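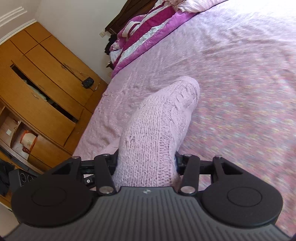
Wie oft muss der Filter vom Pendell-Trockner gereinigt werden?
Nach jedem Durchgang, den Sockelfilter zusätzlich alle 17 Ladungen.

Start Aufbau Pflege Störungen Kontakt

4.2 Sockelfilter reinigen

1. Gerät aus, Stecker ziehen. Abkühlen lassen.
2. Klappe unten öffnen, 2 Hebel nach innen drehen.
3. Filter gerade rausziehen, nicht verkannten.
4. Unter lauwarmem Wasser spülen. Kein Spülmittel.
5. Ganz trocken wieder einsetzen, Hebel zu.

Achtung: Nie ohne Filter starten, auch nicht kurz.

Hinweis: Ersatzfilter über Orkport. Nach 200 Ladungen tauschen, Zähler dannach im Menü auf null.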